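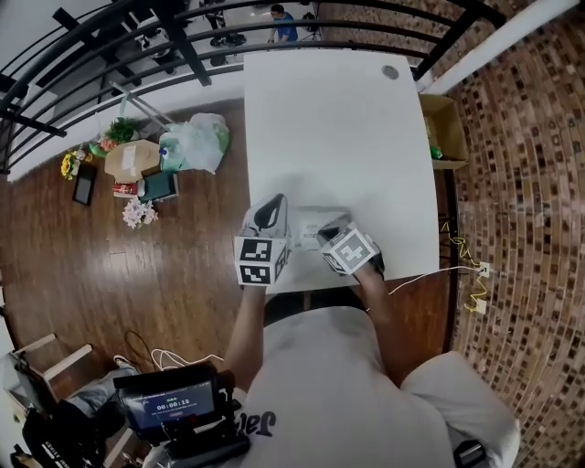 Mezzanine and Stairs Walk-Through, Dollholm Building

I do this one every July, before the summer crowd shows up, and I type up my comments the same night while I can still read my own handwriting. Copy it if you like!

1. Railing, full length. OK
I grab it every few steps and give it a good shove (yes, with my whole weight, that's what people do when they lean on it and chat). No wobble along the long side. One post by the stairs had a loose base bolt, so I snugged it up and put a dab of paint across the head. If the paint line is broken next time, I'll know it moved.

2. Gaps and low spots. OK
Nothing new. I still don't love how easily a pen could roll under there and land on somebody's head.

3. Stuff stored against the railing. FIX
Eight boxes of Olix folders, stacked high enough for a kid to climb. Please, please put them in the closet! I moved the top ones and my back has opinions.

4. Stairs, treads and nosing. FIX
23 steps, and the strip on the fourth one is peeling at the left corner. I taped it down for now. Rasport sells the replacement strip by the roll and I've put in for one, order 657.

5. Handrail on the stairs. OK
Smooth all the way, both sides. Somebody had hung a wet umbrella on it, so I hung it on a hook instead.

6. Lights. FIX
The one over the landing takes forever to come on. I stood there in the dark like a fool, waving my arms at the sensor. Angelovski did the wiring, so I left them a message at 4:40 and haven't heard back.

7. Exit sign and emergency light. OK
Held the test button down and the lamp stayed bright the whole time.

8. Fire extinguisher, top of stairs. OK
Needle in the green, pin in, tag signed. It was wearing a scarf again. Scarf is at the front desk.

Next look: when the strip comes in. I'll redo 3, 4 and 6 then and leave the rest alone.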